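HANDOUT 6: WHAT A WRITTEN PROCEDURE PROVES
Work and Organizations, Tillamton evening program
Notes by Noémi Gál

Read these before the seminar. They follow the order of the lecture, minus the part where we argued over the Gerkar case for too long.

1. The claim

Management books like to say that once a job is written down, anyone can do it. The claim is old and it sells well. You'll meet it in the Bognár chapter in your reader, where a firm replaces its senior staff's habits with a binder and output goes up. I want you to ask what was measured, who measured it, and what else changed that month.

Bognár's own table helps. The study covers 1,455 work orders. Only 449 of them were handled after the binder came in, and the new pay scheme started two weeks before it did. The chapter mentions the pay scheme in a footnote. I'd call that a problem. The author calls it "background."

2. Two kinds of instruction

Keep these apart in your essays, even though the reader mixes them up.

Formal instruction: the manual, the checklist, the training day. It gets approved, numbered and filed. It describes the job as somebody in an office thinks it goes.

Informal instruction: what gets told over a shoulder, penciled in a margin, stuck to the equipment. It has no version number, and it often goes out of date without anyone removing it.

A lot of writing on this subject treats the second kind as the real knowledge and the first kind as theater. Be careful with that too. A note can be wrong. People copy notes from other notes. I have read interview transcripts in which a whole shift defended a step that had been pointless for years, and the researcher wrote it up as "craft wisdom."
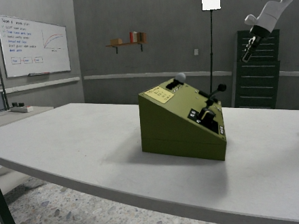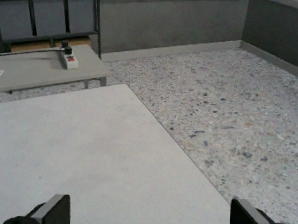 3. The Gerkar case

Gerkar ran a packing site with 90 employees and asked every one of them to write out their own tasks. The company says this "captured" what people knew. Look at what came back. Most answers run to half a page. The longest was written by a man who had started that spring, and the shortest by the woman everyone went to with questions. She wrote five lines.

The case authors read her five lines as modesty. Other readings are possible, and I'd like you to take at least one of them seriously:

She may have found the form badly designed. It had boxes for "step" and "result" and no room for "it depends."

She may have seen what the form was for. Layoffs had been rumored at the site, and a full account of your job is handy for whoever wants to hire someone cheaper.

She may simply have been busy.

We can't choose between these on the evidence given, and the authors can't either. They didn't interview her. When a case study tells you why a person did something and doesn't say how it knows, put a question mark in the margin.

4. Errors and blame

Once a procedure exists, every accident has an explanation ready: the procedure wasn't followed. Sometimes this is true. It is also very convenient. In the Claladska report, which you have in full, 25 incidents are listed and all but two are put down to "failure to comply." Nowhere does the report say how often the procedure was skipped on days when nothing went wrong. Without that number the finding tells you almost nothing. If people skip the step every day, skipping it can't be what made those particular days different.

This is the point students most often lose in the exam, so I'll put it plainly. To say that breaking a rule causes accidents, you need the cases where the rule was broken and all was well. Inspectors rarely collect them. Companies have little reason to.

5. For the seminar

Read Bognár, pages 3 to 19, and the Claladska report with its appendix. The appendix is dull and it's where the useful material is.

Bring one page on this: find a written procedure you have personally worked under, in any job, and say where it departed from what people did. Don't assume the people were right. Don't assume the procedure was. If you've never had a job with written rules, use a school, a sports club or a kitchen.

Pages are due 2025-06-27, on paper, at the start of class. I don't take them by email. If you need an extension, ask before the deadline.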